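3.2 Keeping the sourdough samples separate

Each of the 28 starters in the Osia collection was fed on the same schedule for two weeks before sampling. We used one flour throughout, a stone-ground wheat from the Bandia mill, and plain tap water left to stand overnight. Home bakers who gave us starters were delighted to hear that their jars would all be eating the same meals, and so were we - diet is the first thing people argue over when two loaves taste different.

On sampling day a spoonful was taken from the middle of each jar, stirred into sterile water, and passed down a row of dilutions. Every transfer was made with a fresh pipette tip. Yeast cells cling to plastic, and a single careless transfer can carry a lively starter into a sleepy one. Tips were kept in racked boxes with lids, of the general kind seen in Figure 2a.

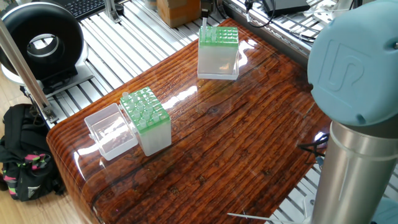 3.3 Plating and counting

From each dilution we spread 200 microliters on two kinds of plate, one that favors yeasts and one that favors lactic acid bacteria. Plates were kept warm and read on the second and fourth days. Colonies were counted by eye by two readers working apart, and any plate on which they disagreed by more than a tenth was read again by Yu-ting Wu, who had not seen either count.

The variety on the yeast plates was wonderful. Some starters gave flat, chalky disks and nothing else; others gave three or four clearly different shapes on one plate, including a wrinkled form that we had met only in rye. In total we picked 39 yeast isolates for naming. The bacteria were less showy but grew faster, and in every starter they outnumbered the yeasts by a wide margin.

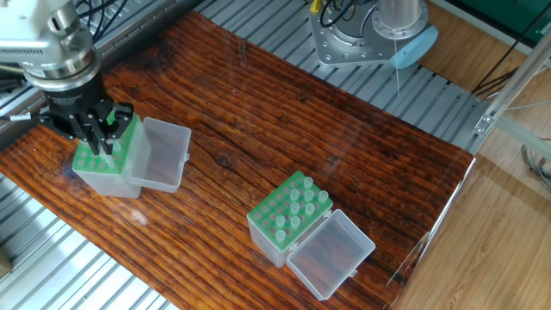
Does a starter with more kinds of yeast make a taller loaf? Rise followed the total number of living yeast cells much more closely than the number of kinds, and two of our tallest loaves came from starters with a single yeast.

3.4 Baking trials

Test loaves followed the Gautier recipe with the salt held constant and the final rise fixed at four hours. Height was measured at the crown after one hour of cooling. Tasters scored sourness, aroma, and crust without knowing which starter they had been given, and they were allowed to write remarks in their own words. These remarks turned out to be a treasure. "Green apple" appeared again and again beside loaves from one small group of starters, all of them kept in a cool pantry before they came to us, while the warm-kitchen starters drew words such as "yogurt" and "malt."

We did not expect storage habits to leave a mark after two weeks of shared feeding, and we are keen to see whether it fades. A longer trial is planned with the Adari bakery, which keeps its starters in two rooms at different temperatures and has agreed to let us sample both.
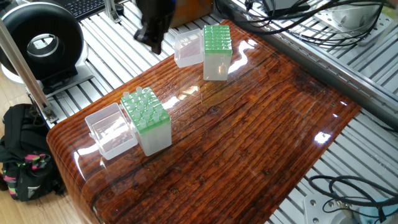
Figure 2. Tip boxes and racks, lids removed or open. (a) First view; (b) second view; (c) third view.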